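4.2 Portion memory and the dishes people own

What surprised us most was how well people remember their dishes. Diners in Retbridge who struggled to recall yesterday's lunch could tell us which bowl it came in, and this held across all 12 weeks of diaries (Vlček and Sutherland found the same in Livomberg, with a much smaller group).

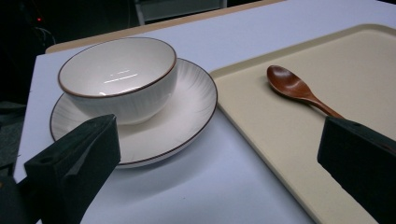 Figure 3. Bowl and plate with brown rims.

We think this is a wonderful opening for diet research! Of the 4000 diary entries, 800 named a dish before they named any food. Those entries also gave fuller accounts of side items such as bread and pickles, which standard recall forms tend to miss. Section 5 looks at whether the effect survives when meals are eaten away from home.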